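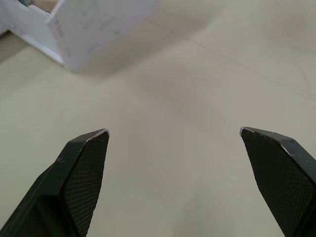 **프라다우(Pradau)** — 양팔 로봇용 작업 계획·제어 소프트웨어 스택. 아리예(Aryee) 연구실에서 개발. 탁상 정리, 수납처럼 작은 물건을 집어서 정해진 칸에 넣는 작업이 주 대상. 초기 설계는 시벨 튀르크멘(Sibel Türkmen), 파지 제어기는 음발리 들라미니(Mbali Dlamini)가 맡음.

## 구조

프로세스 네 개로 나뉨. 인식, 계획, 제어, 기록. 서로 메시지 버스로만 통신하고 공유 메모리는 초기 버전 이후 삭제됨. 하나가 죽어도 나머지는 유지되지만 제어 쪽이 죽으면 양팔 모두 정지.

### 인식

머리 카메라와 손목 카메라 영상을 같이 씀. 머리 쪽은 물체 목록과 대략적 위치, 손목 쪽은 마지막 접근 구간의 보정. 거울, 투명 비닐, 광택 있는 뚜껑은 깊이값이 자주 깨지므로 별도 마스크로 처리한다. 마스크는 수동 지정도 가능.
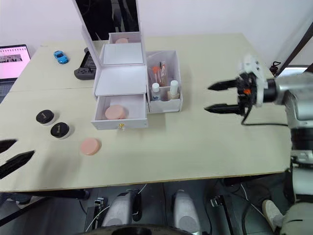
물체 목록은 매 주기 새로 만들지 않고 이전 목록에 덧붙여 갱신. 가려진 물체는 5초 동안 마지막 위치를 유지한 뒤 '불확실'로 바뀜. 같은 모양이 여러 개일 때 번호가 뒤바뀌는 문제가 있고, 아직 해결 안 됬음.

### 계획

작업은 '나나(Nana)'라는 자체 스크립트 언어로 기술. 기본 동작 9종: 접근, 집기, 들기, 옮기기, 놓기, 밀기, 당기기, 대기, 복귀. 각 동작에 전제 조건과 실패 시 분기를 적는다. 서랍에 넣는 동작이라면 서랍 열림 여부가 전제 조건. 두 팔의 작업 영역이 겹치면 먼저 예약한 팔이 우선이고 나머지 한쪽은 대기.

### 제어

관절 명령 주기 400 Hz. 그리퍼는 위치 제어로 닫다가 접촉이 감지되면 힘 제한 모드로 전환. 단단한 물체와 무른 물체의 힘 상한을 따로 두며, 값은 물체 목록에 같이 저장됨. 무른 물체는 접촉 후에도 폭이 계속 줄기 때문에 폭 변화만으로 파지 성공을 판정하면 오판이 잦다. 들라미니의 수정판부터는 손목 영상의 윤곽 변화도 같이 봄.
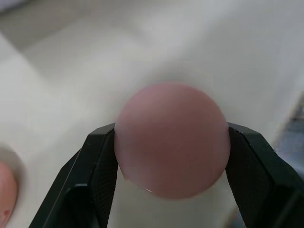
*두 손가락 사이에 들린 분홍색 구형 물체. 손목 카메라 시점.*

### 기록

영상, 관절값, 나나 스크립트의 현재 행 번호를 한 시각축에 저장. 재생 도구에서 행 번호를 누르면 해당 구간으로 이동. 카메라별 지연 보정은 시작할때 한 번만 수행하므로 장시간 기록에서는 조금씩 어긋남.

## 이력

전신은 던스테드(Dernstead)라는 단일 팔용 제어기. 양팔 지원을 넣으면서 계획부를 새로 작성하고 이름도 바뀜. 제어부 코드의 거의 절반은 던스테드에서 그대로 넘어왔고, 설정 파일의 접두어 `dst_`도 그 흔적이다. 구버전 설정 파일은 변환 스크립트로 읽을 수 있으나 그리퍼 항목은 수동 입력 필요.

## 같이 보기

- 파지 계획
- 힘 제어
- 행동 트리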